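# Lunch lines and leftover food at Laryea Hall

Group: Ulises Bedoya, Ekua Ackah, Seidu Amissah. Advisor: Mansa Gbeho

Our question: does a longer wait make people take more food than they eat? Everybody in our dorm had an opinion on it and none of us had data. So we stood next to the tray return for two weeks with a kitchen scale and a clipboard.

Method, short version. One person at the door handing out a card with the time on it. One at the register taking the card back, writing down the wait. One at the tray return weighing what was left on the plate. Cards matched to trays by a number. Bones and peels not weighed, neither was soup (spills, we gave up on the second day).

We got 111 matched trays. Another 34 had a card but no weight, mostly people who left by the side door.
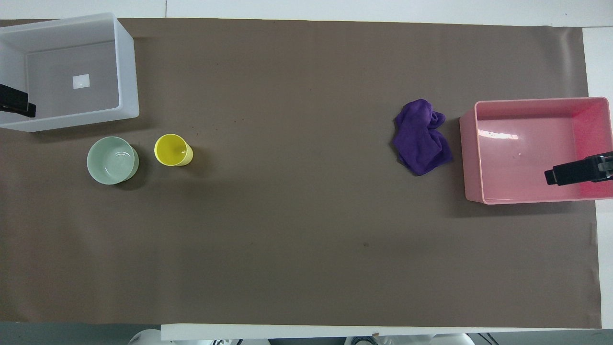

Laryea Hall, July

Waits were shortest right at opening, then bad from noon till 12:40. Pasta station worst by far. Ekua timed the salad line seperately and it hardly moved from day to day, so we dropped it from the comparison.

What we found:

- People who waited longer did take more. Second bread roll, extra side, that kind of thing.
- They also left more, but the diffrence is small and most of it comes from the pasta station.
- Of the 111 trays, 73 came back with something on them we could weigh.
- Rice was left more often than anything else. Not what we were testing but it was obvious.

Seidu thinks the pasta result is really about portion size. The servers there fill the plate for you, everywhere else you do it yourself. Probably right. We should have written down the station for every tray from day one, started doing it on day three.

Problems: the scale drifts and we re-zeroed it only when somebody remembered. Also people saw us weighing. One guy finished his potatoes standing up, in front of Ulises, and then handed over the plate. 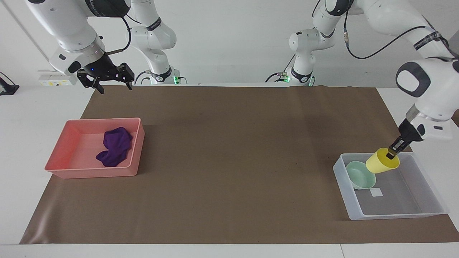 Would a shorter line cut the waste by itself?

Probably only a little. Portion size at the pasta station looks like the bigger thing, and a half-plate option would be cheaper to try than a second register.

Next steps if we get the fall term: same count with station marked on the card, a better scale, and dinner as well as lunch. Mansa wants a comparison with the Gamunov building, where everything is self-serve. Raw sheets are in the blue folder, the day 4 sheet got coffee on it but you can still read it.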